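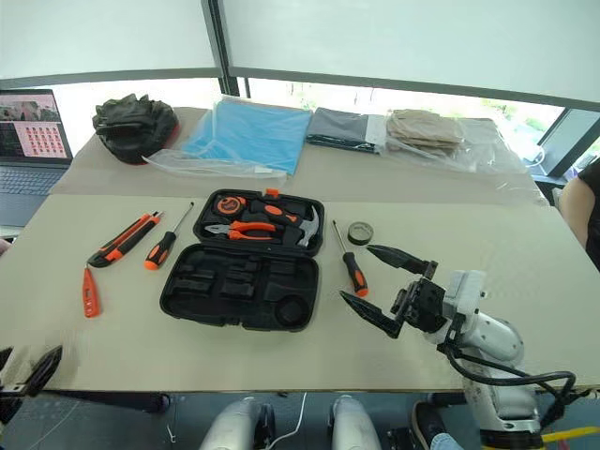 3. When a gripper stops open

Sooner or later one of the arms on your Skasau bench is going to stop with its gripper open and refuse to close it, and we would much prefer you read this section now, over a cup of tea, than with the amber message blinking at you. We call it an open-grip hold. The arm has reached for something, the finger check has come back with an answer it doesn't like, and the controller has decided to wait for a person. With the tool case job it happens most often on the right-hand side of the table, where the screwdriver and the roll of tape lie close together and the two long fingers have to come in between or beside them without nudging either. The arm is still powered during a hold, even though it may stay perfectly still for as long as you care to watch it. Please keep that in mind through everything that follows.

CAUTION: An arm in a hold can move again without any sound or warning. Keep your hands, sleeves and hair away from the fingers until you have finished step 3. The fingers are narrow at the ends and will mark the skin even at the slow setting.

3.1 Making the bench safe

1. Press the red stop button on your side of the table. Either button will do, and it doesn't matter if somebody else has already pressed theirs.

2. Ask anyone standing at the table to take a step back. People do drift in to see what has happened (we all do it), and a bare arm resting by the table edge is easy to miss when you're staring at a gripper.

3. Wait for the laptop to show MOTION OFF. If it shows MOTION PAUSED, the stop hasn't been taken up properly. Press the button again, and if the message still doesn't change, switch off at the wall and go straight to 3.4.

4. Look at the cable loop at the wrist of the arm that stopped. It should hang freely, clear of the table edge and of anything lying on the table. If it has caught on something, leave it alone for now and see the note after step 8.

Note: The arms hold their position with the motors off, but the elbow may settle very slightly as the brake takes the weight. You may hear a small click. It's nothing to worry about.

3.2 Finding out why it stopped

5. On the laptop, open Events and read the newest line. The list keeps the last 1,196 entries, so even if the bench has been grumbling all morning, what you need will still be there. You are looking for one of these:

GRIP NO CONTACT: the fingers began to close and met nothing.
GRIP EARLY CONTACT: the fingers met something before they expected to.
GRIP NO CLOSE: the fingers were told to close and didn't.

6. For NO CONTACT, look at the piece the arm was reaching for and compare where it is lying with the start layout on your job sheet. The tape is the usual culprit. It lies flat, and a small knock in passing is enough to shift it out of the spot the arm has remembered.

7. For EARLY CONTACT, look for anything that has strayed into the working area. The clear plastic bags kept along the back of the table deserve a special mention. They are light, they spread, and the camera does not see them at all well. Fold them flat and move them so that they are at least 200 mm from the path of either arm.

8. For NO CLOSE, do not try to push the fingers together by hand. We know it's tempting! The drive behind them is geared very low, and forcing it can strip the teeth, which means a new gripper and a rather dull wait for the parcel. Go to 3.4.

Note: If the wrist cable was caught, free it only with MOTION OFF showing, lifting it by the thick outer jacket and never by the plug. Then let it fall back into its own loop. Run your fingers along the jacket, and if you feel a flat spot or a nick, do not restart.

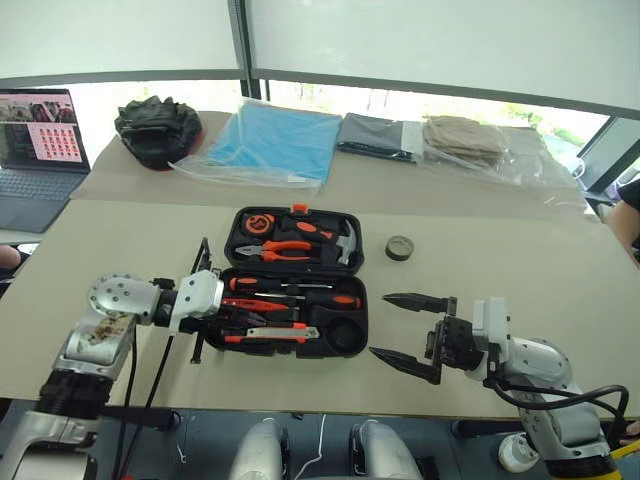 Figure 2. Right gripper open beside the tool case; tape roll still on the table.

3.3 Putting things right and starting again

9. Check the case. It should be lying fully open, with the lid half towards the back of the table. A case that has been turned a little will still be found by the camera, but one that has slid towards you may put the lower half out of reach.

10. Leave any tools that are already in their slots where they are. The bench looks at the case afresh each time it starts and will carry on with whatever is left over. In Figure 2 that means the tape.

11. If the tape has moved, put it back on its mark, lying flat. Smooth the paper covering as you go, particularly where one sheet meets another, as a raised edge can tip a light piece.

12. Step back, check that everyone else has too, and release the stop button by twisting it. Choose Resume Slow on the laptop. The arm will draw back before it tries again, so give it the room.

13. Keep a hand near the stop button for the first full pick. If that goes well, choose Resume Normal.

CAUTION: Do not use Resume more than 2 times for the same piece. If the arm holds a third time in the same place, something other than bad luck is going on.

3.4 When to stop and call us

Leave the bench switched off and ring the Netel help desk if you have had a NO CLOSE event, a damaged cable, a stop button that wasn't obeyed, or any contact between an arm and a person, however slight and however much the person insists they're fine. Ask for Sinéad Heffernan or Hazel Ferreira, who look after the Skasau benches and will want to hear the event line read out exactly as it appears. Please don't clear the list before you ring.

If you are on the Escobedo service plan, a replacement gripper can be sent out the same day for calls received before 2 in the afternoon. Fitting it is covered in section 5.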